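Search the Kumwood Community Help Site
Enter keywords Go

Transfer credits and the residency requirement at Kumwood

Posted by Bouzid_transfer
December 16, 2022
198 views | 3 comments | 15 shares

I have been admitted to Kumwood College for the spring semester as a transfer student from Hustia Community College. My preliminary credit evaluation lists 30 credits accepted toward the bachelor's degree, but two of my courses, Introductory Statistics and Technical Writing, are marked "elective, undistributed." Both courses are required for my intended major. I submitted my final transcript in November and have received no further notice. I would like to know whether these courses may be reviewed again, and whether the review must be finished before I register. I would also like to know whether a course taken online from Hustia during my first semester at Kumwood would count toward the residency requirement. 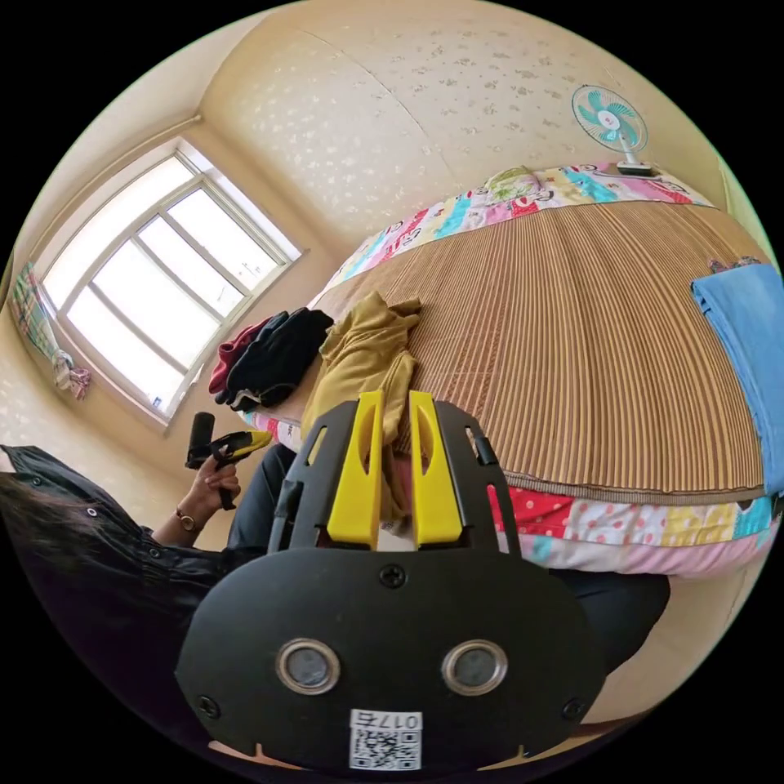 Replies

Jonas Imhof
Transfer Advising, Kumwood College

A course marked "elective, undistributed" has been accepted for credit but has not been matched to a specific Kumwood course. Students may request a second review by submitting the Course Equivalency Form to the academic department that offers the matching course. In your case, that would be Mathematics for the statistics course and English for the writing course. A separate form is required for each.

Please attach the full syllabus from the semester in which you took the course. A catalog description is not sufficient. The syllabus should show the textbook, the weekly topics and the grading method. Departments are asked to respond within 15 business days, and days on which the college is closed are not counted.
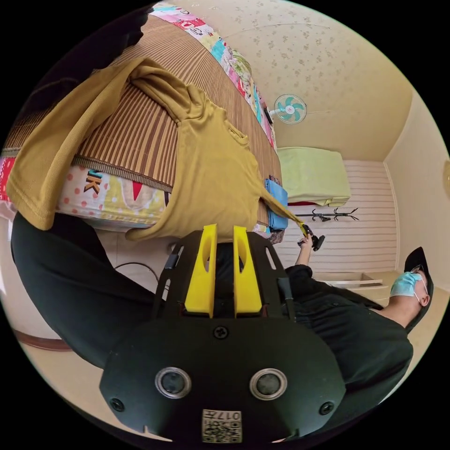

Photo: Jonas Imhof

You may register while the review is pending. If a course you wish to take lists statistics as a prerequisite, the registration system will place a hold on that course only. Your advisor may issue a temporary override upon receipt of a copy of the submitted form. 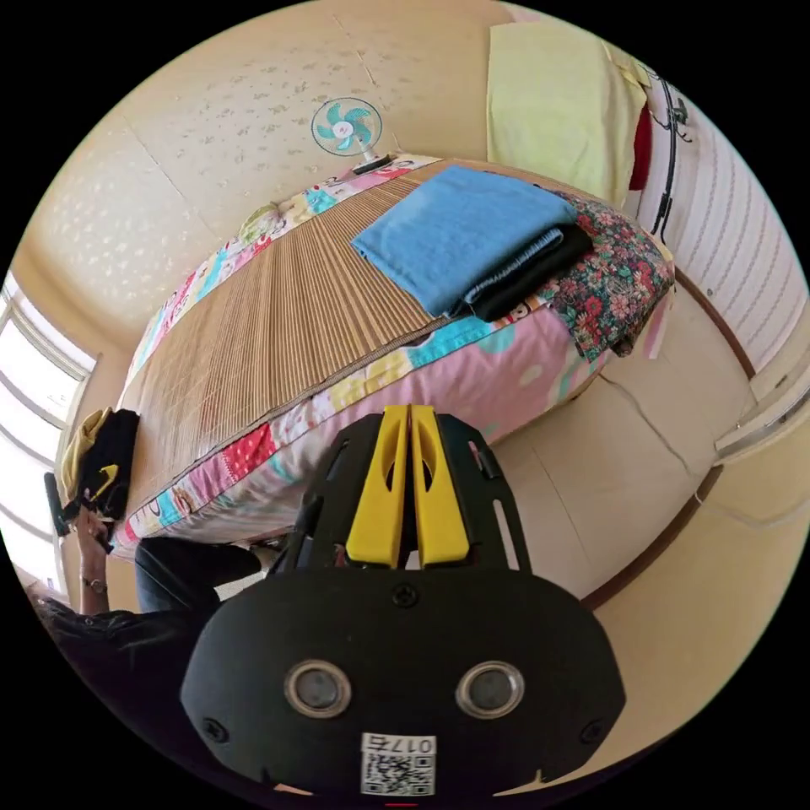
The override remains in effect until the department has made its decision. Should the request be denied, the student will be contacted by the advisor to select another course.

Helpful? Yes (8) No (0)

Stosteo

I went through this last year. Mathematics answered quickly. English asked me for a writing sample as well, so keep your old papers. Do not know about the residency part.

Helpful? Yes (3) No (1) 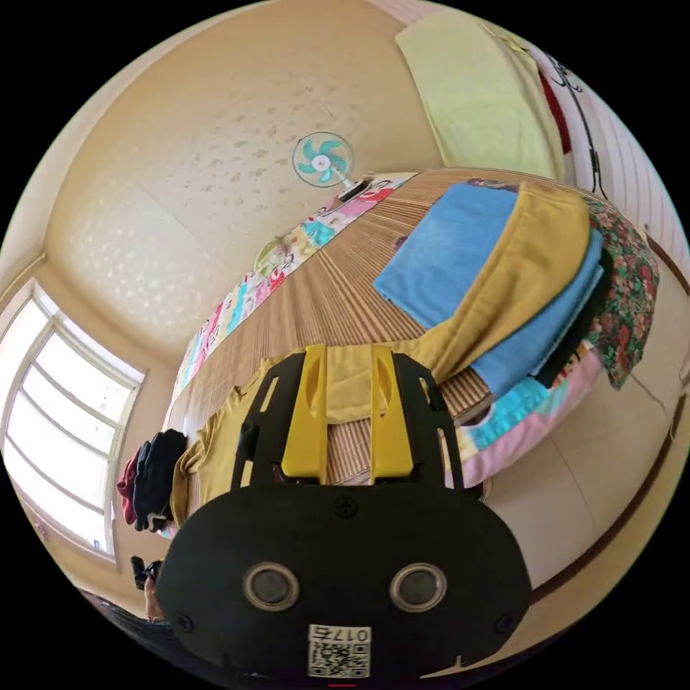

Folded clothes along one side of a bed.

Records Desk

With regard to residency, the final 30 credits of the degree must be earned in courses offered by Kumwood. An online course taken from Hustia remains a Hustia course and is treated as transfer credit, regardless of when it is taken. It may still be applied to the degree if you obtain written approval before enrolling. The approval form is available at the Records window and in the student portal under "Forms."

Share this page (15) | Comments (3)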